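Demonstration collection (robot learning)

Demonstration collection is the gathering of recorded examples from which a robot's control program is trained. A person causes a robot arm, or a gripper held in the hand, to carry out a task, and the sensor readings and movements are stored together. One recorded attempt is usually called an episode or a demonstration. The learning method most often used with such records is imitation learning, also known as learning from demonstration.

Contents
1 Background
2 Methods
3 Wrist views
4 Episodes and labels
5 Quality control
6 The Bulora collection
7 Limitations
8 See also

Background

Industrial arms have long been programmed by fixed positions. A worker moves the arm to a point, saves it, and goes on to the next. This works well when parts arrive in the same place each time. It works poorly in kitchens, workshops and storerooms, where objects are left at odd angles and a stored position is soon out of date. Demonstration collection answers this by recording many versions of a task with the objects moved between attempts, so that the trained program ties its movements to what the cameras show.

Methods

Three methods are common. In teleoperation, the operator moves a second arm or a handheld controller and the robot follows. In kinesthetic teaching, the operator takes hold of the robot and guides it directly. In handheld collection no arm is present, and the operator carries a gripper fitted with a camera. Teleoperation is slower to learn but records the same joints that the program will later control. Kinesthetic teaching is simple, though the operator's hands may get into the camera view.

Wrist views

Most collections use at least one fixed camera and one at the wrist or gripper. The wrist camera moves with the hand and gives a close view of contact, at the cost of losing sight of the wider workspace. Nearby hardware can fill much of the picture, and objects are often only partly visible.
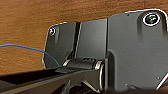
Two wrist-camera views with wood behind dark hardware; the second also has a blue bowl.

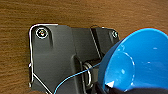

Programs trained on wrist views alone may lose track of a target once it leaves the picture. The fixed camera is kept for this reason, and the two streams are matched by time stamp. A mismatch of even a few video frames can teach the program to close the gripper early or late.

Episodes and labels

An episode normally holds the video streams, the joint positions, the gripper opening and a short written instruction. Instructions are kept plain, such as "pick up the cup" or "put the sponge on the tray." Some collections add a mark for success or failure, and a few divide each episode into steps. Failed attempts are handled differently from one group to another. Some delete them, while others keep them apart as material for training a program to recognize mistakes.

Quality control

Reviewers look for long pauses, dropped video and instructions that do not match the action. Operators also differ in habit — one may approach every object from the left, another from above — and a collection made by a single person tends to carry that person's habits into the trained program. Rotating operators is the usual remedy. Lighting and table surface are varied where possible.

The Bulora collection

Bulora is a tabletop manipulation collection begun in March 2021 at the Salazar workshop in Bristia under Yaneth Restrepo. Its first version used 16 tasks, later raised to 36. Each task was recorded in 40 starting layouts, with objects placed by a printed chart. The chart was dropped after reviewers found that operators had begun to remember the layouts, and placement was then left to a second person at the table.

The second version was released on Monday, January 30, 2023. It added wrist video to all tasks and corrected the instructions for 26 episodes in which the named object was wrong. Recording and review are done with Nusalen, a program written at the same workshop, which plays the streams side by side and lets a reviewer trim idle time from either end.

Limitations

Collection is slow, and the cost is mostly in operator hours. A trained program may still fail when the table height, camera mount or gripper is changed. Results from different groups are hard to compare, as task names are not standard and one group's "place" may be another group's "drop." Merging collections requires converting joint readings to a shared form — a step that can introduce errors of its own.

See also

Imitation learning
Teleoperation
Kinesthetic teaching
Robot gripper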